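# The Bag Above the Bin

*Futia, September 27, 2023. Text by Padmavathi Rajan*

When I moved to Pluvik I lived for one year in a rented room with one bin and one roll of bags. The roll was kept in the kitchen, in the drawer under the cutlery, and the bin was kept next to my desk at the other end of the apartment. Every time I took out the full bag I told myself that I would bring the new one directly. Then the telephone rang, or I started to cook, and in the evening I threw an apple core into a naked bin.

I think many people have a bin with such a history. The inside becomes sticky, we wash it in the shower, we are angry for ten minutes, and then we forget about it until the next time.

This spring I began to ask people how they change the bag in their bins. I did not expect long answers, but I received them. My former neighbor Meenakshi Kulkarni spoke with me for most of an evening about it. She cleaned offices for 13 years and now she trains other cleaners at a firm called Felance. She has a strong opinion on almost every part of the process, beginning with the place where the new bag waits.

"It must be where your hand is already," she told me. "If you have to walk, you will not do it."

Her own solution is a small adhesive hook on the wall, low, directly over the bin. On the hook hangs one bag, not the roll, with its top twisted or knotted so that it stays. When the full bag goes out, the next one is already there.
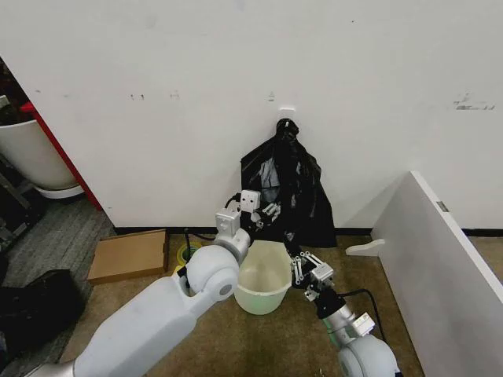
*One bag on an adhesive hook, with a small bucket below it.*

I was a little doubtful. A garbage bag is not a beautiful thing, and I did not want to look at one on my wall. Meenakshi answered that a bin is also not beautiful and I look at this every day. Also, the corner where a bin stands is normally the corner with scuff marks on the paint and a cable coming from somewhere, so we do not lose much by putting a hook there.

## Where to put the hook

The height is more important than I believed. My first hook was at the level of my shoulder, because that is where I am used to seeing hooks. The bag looked like a coat that somebody had forgotten. It also moved each time the door opened, and it was brushing against my arm when I sat.

The second time I put the hook so low that the bag was lying on the carpet with its lower part. This works quite well with a small bucket, because you take the bag with one hand and the bucket is just there. But when I vacuumed, the vacuum cleaner tried to eat the bag, and once it succeeded.

Now my hook is in between. The lowest corners of the bag end a short distance over the floor, and the bin fits under it. I can reach it from my chair if I lean forward. Tharun Sundaram, who shares a workroom with three other people and is responsible for its bins, made the same journey but in the other direction, from too low to too high and then to the middle. He measured nothing, and neither did I. We both just held the bag against the wall with one hand and made a pencil mark with the other.

On the adhesive hooks I have learned these things, partly from Meenakshi and partly from my own damage:

- Wipe the wall first and let it dry fully. Paint holds more dust than you think.
- Press the hook firmly and then leave it alone until the next day.
- Choose a small one. A garbage bag weighs almost nothing, and a big hook makes people want to hang other things on it. In my home it was an umbrella, and it took the hook and a piece of paint down with it.
- Do not put it behind the door. I know it sounds obvious.

## The knot

Here the opinions are divided. Tharun folds the bag lengthwise and lays it over the hook like a towel. It is fast, and when you need it there is nothing to undo. But thin plastic is slippery, and he admits that he finds it on the floor quite often.

Meenakshi twists the top of the bag, makes a loop with it and hangs the loop. If the bag has to hang for a long time, she ties a knot, but she does not pull it tight. A tight knot in thin plastic is very difficult to open without nails, and then you will tear it, and then you have a bag with a hole near the rim. I have tried both ways and I use the twist. My sister-in-law prefers bags which already have handles, so she only puts the handle on the hook and does not understand what the discussion is about.

There is also the question of whether the bag should hang open or closed. I leave mine a little open at the bottom of the folds, so that I can see which side is the mouth. It saves me the small comedy of rubbing the wrong end between two fingers. With black bags this happens to me even in good light.

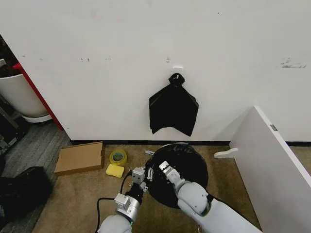
*The bin has its black plastic on, and another bag hangs above it.*

## Putting it on the bin

For the change itself, Meenakshi has a method with four movements. She showed it to me in my own kitchen and I wrote it down while she was laughing at my handwriting.

1. Take the bag from the hook and shake it once, hard, so that it fills with air.
2. Put it into the bin and push the air down with your flat hand until the plastic touches the bottom.
3. Fold the edge over the rim, one side first and then the opposite side. If you go in a circle, the last part never reaches.
4. Pull the edge down a little on the outside and run your fingers once under the rim.

The third movement is where I always lost my patience. I used to begin at the front and go around, and each time the plastic jumped from the rim at the place where I had begun. Now I hold the left edge and pull the right, and it stays.

If the bag is too wide for the bin, it makes many folds on the outside. Meenakshi makes a small knot at the back in this case. Tharun uses clips, which he says are good for a round bin with a smooth rim. I let the folds hang. My bin looks like it is wearing a skirt, and I am used to it by now.

If the bag is too small, there is no method. Buy the other size.

## A corner, not only a bin

After I put up my hook, something changed in the area around it. The bin had always been moving. I kicked it under the desk, I took it to the sofa when I was peeling oranges, I left it in the hall. With a bag hanging on the wall, the bin got an address. I always put it back under the hook, because anywhere else looks wrong.

Then other things arrived. A roll of tape came to live there, for closing boxes. After that came a sponge, for the rim. Then a flat cardboard lid, which I meant to recycle and which became the place where I put used batteries until I take them to the shop. I did not plan any of this. Tharun told me that the same happened in his workroom, and his colleagues now call it the station.

I believe there is a limit. In April I had so many useful things near the bin that I could not reach the bin. I took everything away and gave back only what I had used in that month. The tape returned and the sponge too. The glue, the old scissors and a box of screws had to find another home.

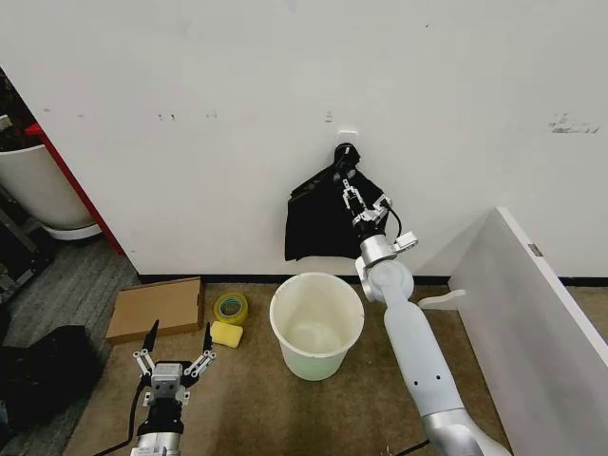

## For small buckets

Not every bin needs a full-size bag. I have a small white bucket next to my sewing table which collects only threads and paper, and for months I did not put any bag in it. It is easy to empty it directly into the bigger bin and to wipe it afterward.

Meenakshi does not agree. She likes a bag in every container, also in the ones for dry things, because dust and threads stick to plastic walls when they are charged with static. We have not solved this question. At present I put a bag into the bucket only when I am working with something that loses fibers, such as wool or old towels, and the rest of the time the bag stays on the hook over it.

If you do use a large bag in a small bucket, it helps to put the bag in deeply and turn a wide part of it outside. Then the bucket almost disappears, but nothing slips in. The bag can also be used for longer when you do it so, because you can lift out only the contents and leave the plastic in place - at least if your contents are dry.

For wet things I make no experiments.
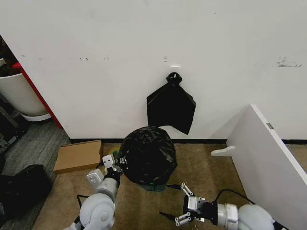 One more habit I took from Tharun, and I like it the most. When he takes the bag from the hook, he does not go back to his chair before a new one is hanging. It costs him a walk to the cupboard, but he makes this walk when he is standing anyway and his hands are not yet busy. In his workroom everybody had to agree to it, and it took them some weeks. There was a paper on the wall with a drawing, which they later removed.

I asked him what happens when the person who takes the last bag from the roll does not say anything. He said that this is still a problem. They keep a second roll on top of the cupboard for this case, and sometimes that one is also finished.

Meenakshi keeps three folded bags at the bottom of the bin itself, under the one in use. She does it in addition to the hook. I find it too much for one household, but last week I was without bags at eleven in the evening with fish skin in my hand, and I thought of her.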